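Stereck Opens Its Shared Table to the Whole Building

FOR IMMEDIATE RELEASE
March 7, 2019

DRILSTEAD. Hi, I'm Lumturie Obradović, and I look after the office at Stereck. I don't usually write these things, but I begged for this one because it's my favorite piece of news in ages: our big shared table is now open to everyone who works in the Mladenović building, on all 3 floors, any weekday from noon until we lock up.

If you've ever visited us you know the room. Wood-plank floor, white walls, desks and shelving down one side, and for years a large table that collected mail. Parcels went on it, and coats, and cables that had come loose from something. Last May I bought a tablecloth, mostly to annoy my colleague Wim Van Loon (he likes a bare desk and a bare wall and, I suspect, a bare fridge). I put some flowers down on it and went to a meeting. When I got back, two people from Bitport upstairs were sitting there eating soup and arguing about crossword clues. They'd come down to borrow a stapler!

So I left the cloth where it was, and people kept turning up.
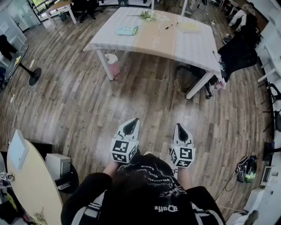 What we're launching now is pretty much that same habit with a bit of money behind it. Stereck has set aside $600 for the first season, which pays for flowers, paper, pens, beads, thread and a new tablecloth whenever somebody has a disaster with the coffee. Bitport is chipping in another $400 for cookies and the good tea. You don't need to sign up and you don't need to be crafty. You can come and write a birthday card, string a bracelet, tie up a bunch of flowers for your mother-in-law, or just sit down somewhere that isn't your own desk for half an hour.

We do have a few house rules, and I'm the one who wrote them, so please blame me:

Leave your project out if you'll be back the same day. Take it home if you won't.
Scribbled notes stay on the table until their owner says they're trash. (Wim threw out a very nice poem in January. We've forgiven him, mostly.)
Put the caps back on the markers.
Bags go under the table, not on the chairs.
Phone calls happen in the hallway, because people are still working at the desks along the wall.

Wim, who runs our workspace planning and who was against the tablecloth from the start, gave me this for the release: "I said it would be a mess, and it is a mess. I've also met more of my neighbors since May than I did in all the time before that, and I've made 2 bracelets. I'm told one of them is wearable."

I've seen both bracelets, and he's being generous to himself. 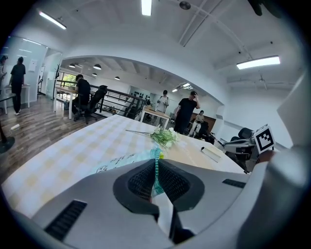 Flowers, beads and a page of handwritten notes on the checkered cloth at Stereck.

A word about the flowers, as I get asked a lot. They're whatever the market stall across the road has left over, and I try to keep them simple. They often lie straight on the cloth for a while before I track down a vase, so if you see a bunch lying there, feel free to trim the stems and put them in water. Scissors are in the top drawer by the printer. Please bring back the scissors.

If you belong to a group in the building and want the table for a session of your own, drop me a line first and I'll pencil you in. We'd love to have somebody who can teach lettering, and Bitport keeps asking for a mending hour.

Visitors from outside the building are welcome too, as long as they come with someone who works here. Ring the Stereck bell downstairs and ask for Lumturie or Wim.

About Stereck
Stereck plans and fits out small offices in Drilstead and nearby towns. Press questions go to Lumturie Obradović at the front office.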